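4.2 Redesign of the Lenus Member Site

The Lenus site was rebuilt in July on a common content management system, with Tolus acting as the design contractor. Before the rebuild, the site held 165 pages, many of which repeated the same contact details in different forms. Page owners in the Plindville office could not edit their own entries and sent changes by e-mail to a single administrator. Requests were handled in batches, and staff profiles were often out of date for a full quarter.

The new structure gives each department one landing page and one shared profile template. Text fields in the template are limited to 2,000 characters, and images are resized when they are uploaded. Search descriptions are written by the page owner and checked by Tolus before a page goes live.
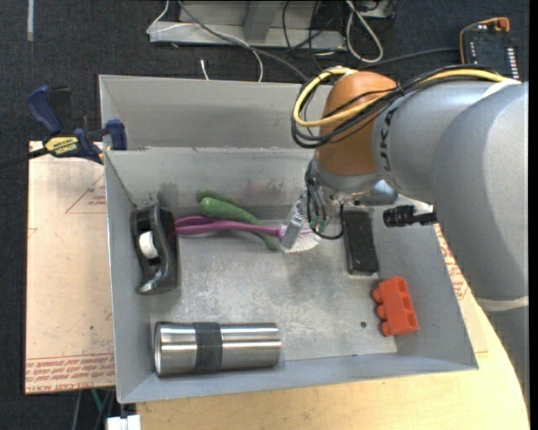 Editing rights were given to 30 staff members after a short training session. Each of them may change the text and images on assigned pages but may not alter menus or page addresses. The Arancibia plugin records every change and allows an earlier version to be restored. It was chosen over two other products on the basis of cost and ease of use.

Old addresses were redirected to the matching new pages. Where no match existed, visitors were sent to the department landing page. Loading times were measured before and after the move on the same office connection, and these results are reported in Section 5. Visitor numbers are not compared in this paper, as the earlier site kept no reliable record of them.

Figure 3. Robot arm and gray metal bin on a wooden tabletop.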